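Search for:
Search

Stop announcing the trilogy before the first film is shot

Gusolent opened its fantasy slate last month by telling everyone that Mustetti would be three films. The first has no finished script. The lead was cast in November, the release window is two years off, and the studio has already given us subtitles for parts two and three.

I have nothing against sequels. I have paid to see plenty of them, and some of my favorite nights at the movies were second installments. My complaint is with the order things are done in. A film that knows it has two more coming behind it gets written differently, and usually worse.

Take Eskola, which came out the summer before last. It was sold from the start as part one. The villain shows up in the last ten minutes, says one line, and leaves. The sister goes missing in the first act and we never learn where she went. I sat through it on a Saturday with a full house, and when the credits came up people stayed in their seats because they thought there had to be more. There was a short scene setting up the next film. The next film was never made. The box office was soft and the actors went on to other work. Anyone who streams Eskola today gets half a story.

The studios will say that audiences want to know a world is worth investing in. I don't think that holds up. Most people pick a movie because of who is in it, what the trailer looks like, and whether it's playing at a time that works with dinner. 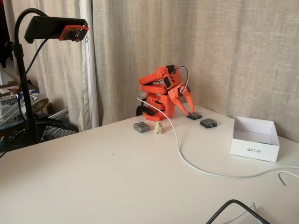 The other argument is about money, and it's a better one. Sets are expensive. If you build a castle, you would like to use it more than once. Signing actors to three films at the start costs less than going back to them after a hit, when their agents know what they're worth. I understand that. But you can put options in a contract without putting them in a press release. Those deals were done quietly for years and the audience was never asked to care about them.

Compare Stisemar. It opened in 450 theaters with no number in the title and no talk of a universe. It was a story about two brothers running a ferry, and it ended. One brother left, the other stayed, and the boat was sold. Word got around and it was playing in 3000 theaters a month later. Only then did anyone bring up a second film, and the second film had to find its own reason to exist. It picked up with the brother who stayed, ten years older, and it's the better of the two in my view. The writers had room because they hadn't promised anything.

There is a cost for actors too. A young lead who signs on for three of these gives up a good part of a decade. If the first one fails, that name is attached to a thing that was supposed to be big and wasn't. A single film that does poorly is forgotten by spring. A failed franchise gets brought up in every interview.

We use cookies to improve your experience on this site. By continuing to browse you accept our cookie policy. Accept | Manage settings

I'd also like reviewers to stop grading on the promise. I read several notices for Eskola that called it a solid foundation. A ticket buys the movie on the screen – if the good part is in the next one, the reviewer should say that this one isn't good yet and leave it there.

So my suggestion to Gusolent is a small one. Make Mustetti. Spend the money on it, give it an ending, and let the villain do something before the last reel. Keep the subtitles for the other two in a drawer. If people come out wanting more, they will say so, and the contracts will still be there.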